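4. Checking the finger pads

Do this before the first recording, whatever the quick-start card says. The Larkia hand-held gripper is sold as ready out of the box. Ours was not, and Jalska's own sheet skips this part.

1. Switch the grip off and open the fingers all the way.
2. Look at both pads from the camera side. You should see the left and right pad with a clear gap between them.
3. Try each pad by hand. If it rocks, tighten its screws a little at a time.
4. Trim any loose strand from the pad edges with small scissors.

CAUTION: Do not overtighten. The maker claims 249 tightening cycles for the inserts. We have no way to confirm that and would not plan on it.

5. Hold the grip over a plain, pale surface, then beside something with edges, and compare the views.

Fingers open, next to a perforated basket and over bare tiles:

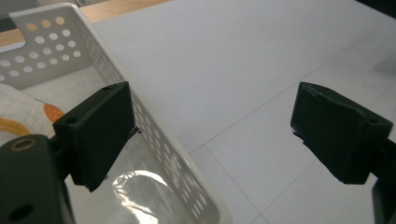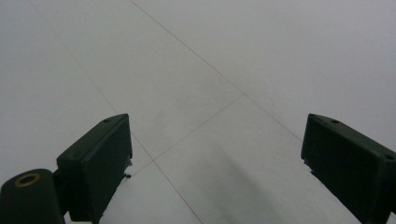

6. Close the fingers slowly. The pads should meet flat along their inner faces. If one lands first, go back to step 3.
7. Save the open position in the Kultport app. The app says "calibrated" even when you skip step 6, so don't take its word for it.

Note: The sales page promises 42 minutes from box to first recording. Xolani Rampersad needed 119, most of it on steps 3 and 6. Spare pads are sold in pairs only.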